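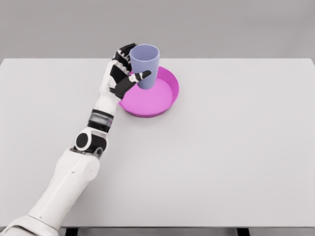 Why bother with simulated grasps at all, a reader at Steton wrote in after our last gallery, when a real hand on a real table would tell you more? Other readers asked much the same, and it is a fair point. Simulation gets friction wrong and it makes tidy tables. It also lets us reset a task in a moment and never chips a cup.

Projects > Limlow > Grasp examples > Gallery

Cup and dish, simulated set
Posted 06/06/2025 by the Lemma team
14 comments | 3 shares

Limlow is our collection of short grasping examples for a learning system. Each example is one attempt, steered by a person, with the joint positions and the camera view saved together. The set holds 3,176 attempts so far. Of those, 1,802 passed our checks and went forward to training, and 621 are waiting for a second look. The rest were dropped, mostly for gaps in the joint record.

The picture at the top of the page belongs to the cup and dish task. A white arm with black fingers reaches for a lavender-blue cup standing in a pink dish. One finger crosses in front of the cup, low down, while others curl by the rim.

The dish matters more than we expected. Its raised rim takes away some of the room a hand would like to have, so people steering the arm tend to come in from higher up. We want both kinds of approach in the set — high and low — and we now ask for them by turns.

A session is 60 attempts, then a break. Longer runs gave us careless starts, and the model learned those as readily as the good ones.

Failed attempts are kept in a separate folder with a short note on the cause. Vellex has asked for that folder as well, to train a checker that flags bad grasps early.

The next gallery will cover bowls and lids. We plan to close the cup and dish set in December.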